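Iltthorpe Mending and Sewing Room
Progress report to the Alhassan Fund, second half of the grant year
Prepared by Zulema Sepúlveda, December 24, 2019

Dear Athina,

What a six months! When I wrote to you in the summer we had a room, four borrowed machines and a sign-up sheet with a lot of white space on it. Since then 259 people have come through the door at least once, and 528 garments and household items have been repaired and gone home again. Our target for the whole year was 600, so we are in very good shape with the spring still to come.

Sessions

We now run two open evenings and one daytime session each week. The daytime one was Celeste Herrera's idea, and I was doubtful (I thought everyone would be at work), but it has become our busiest. Parents come after the school run, and we see a lot of retired people who already sew beautifully and just want company while they do it. Several of them have started helping beginners without being asked, and I have never had to draw up a rota.

The beginners' course filled all 15 places in both terms. It runs for six weeks and covers threading a machine, straight seams, hems, buttons, zippers and patching. Zippers are still the hard week. Attila Kovács, who teaches it, has split that lesson in two for the next round: taking the old zipper out and measuring up in the first half, putting the new one in during the second. He also wants more time for darning, which people ask for constantly now that the weather has turned and the sweaters are out.

What people bring

Jeans, jeans and more jeans! After that it is coats with torn linings, school pants, curtains that need shortening and a surprising number of tents. We had to turn away two leather jackets because our machines can't take them. I would love to fix that one day, but it isn't a priority this year.

Equipment

Three of the four borrowed machines have gone back to their owners with our thanks, and we bought five reconditioned ones from Skestis out of the equipment line. They have been serviced once and run very smoothly. The overlocker was the big purchase and it has changed the course completely, since people can finish an edge properly and go home with something that will survive the wash. Jannik Harms wrote a one-page threading guide for it, and I can report that I now manage it on the second try.

We spent less than planned on thread and fabric. The mill shop at Ratik gave us several bags of offcuts in October, mostly cotton twill and some wool, and we have hardly bought patching fabric since. I would like to move what is left in that line to lighting. The far end of the room is dim by four o'clock in winter, and dark thread on dark cloth is hard on anyone's eyes. A small budget note is attached for you to approve or send back.

Small supplies are a work in progress. Buttons, snaps, bobbins and needles spread all over the place if we let them, and we are sorting them by type into clear boxes with handles, so that a box can be carried to whichever table needs it. 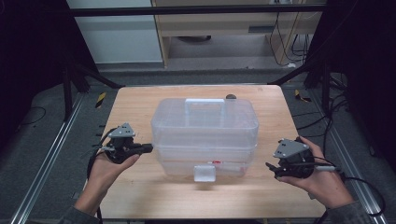
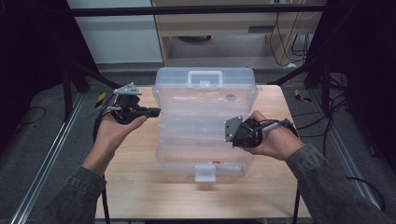
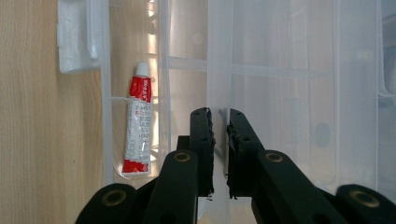 Things that have been harder

The stairs are a problem. We lost at least two regulars who found them too much, and I've asked the building owner about using the ground-floor room for the daytime session. He is friendly about it but slow to answer. I also underestimated how long it takes to answer emails, and repairs left overnight pile up if we don't set a limit. From January we will take one overnight item per person.

Our evening sessions could use a second experienced helper. Celeste has been covering most of them herself, and she needs a break, even if she says she doesn't.

Next six months

A third round of the beginners' course starts in January and already has a waiting list. We are planning a Saturday-style repair day in the school hall, with tables for clothing, bags and soft toys, and Attila has offered a short follow-on course in altering clothes to fit. If the lighting is approved, I'd like it up before the new course begins.

Please come and visit! The daytime session is the liveliest, and there is always cake.

Zulema Sepúlveda
Coordinator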